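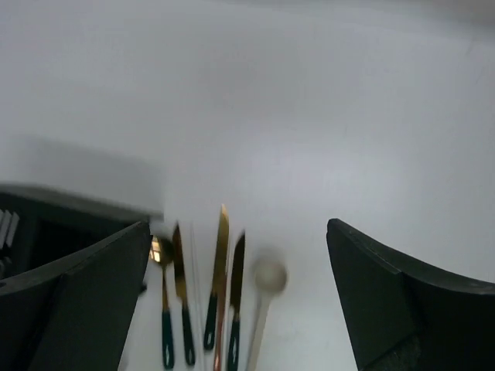

Every vendor who visits our canteen kitchen in Pulonberg wants to talk about the software. I have stopped listening to that part. I want to know who is going to wipe the fingers, and how often, and whether that person gets paid for it.

The Plilta cell sorts cutlery. Gold blades on teal handles, pale spoons mixed in, all of it shiny, all of it lying at slightly different angles. The brochure says setup takes an afternoon. Ours took nine days. Seven of those went to the wrist camera and the lights, which kept putting a bright streak down the blades. Zodwa Hendricks, our maintenance lead, ended up moving one lamp by hand until the grip points stopped jumping. There is no page in the manual for that.

Then there is the upkeep. The finger faces pick up a film of detergent, and a slim handle starts to slip. The Plilta schedule calls for cleaning every 5 weeks. We do it every three days, and the gap check along with it. Zwane, who sold us the thing, called this "operator preference."

Nosipho Shezi runs the same model in Pleltetmont and thinks I am too hard on it. She says a person sorting forks and spoons all day gets tired and the machine doesn't. Fine. But she also keeps a spare set of fingers in her desk and can swap them before the lunch rush, and I would like that skill to show up in somebody's job title before anyone tells me again how much labor we saved.

We renew the service contract in December. I have asked for a price that includes the lamp.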